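4. Recording a practice pick

This section is for Saklow Robotics Club members taking the hand-held gripper home. Finish section 3 (charging and pairing) first.

4.1 Choose light items that won't break if dropped. Snack bags are fine. Leave glass and anything sharp out of the set.

4.2 Lay the items on a flat or soft surface, with space to get both fingers around each one.

4.3 Start a new session and enter your member number. The counter should read zero.

4.4 Close the fingers slowly until the bag stops sliding, then lift.
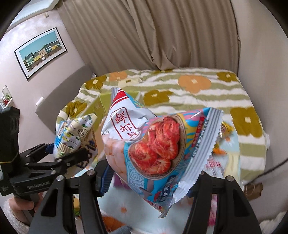
4.5 Hold the lift for a slow breath, lower the item and open the fingers fully before you move away.

4.6 Repeat until the counter shows 27, then press Stop. Sessions over 29 picks are split into two files – upload both.

Note: Foil bags slip more easily than paper ones. Grip near the middle, away from the crimped seam.

Caution: Keep your free hand clear of the fingers while they are closing. Do not lift full drink bottles.

Uploads for the Cadulville meet close on 10th September. If you see error 99, restart the app and go back to step 4.3.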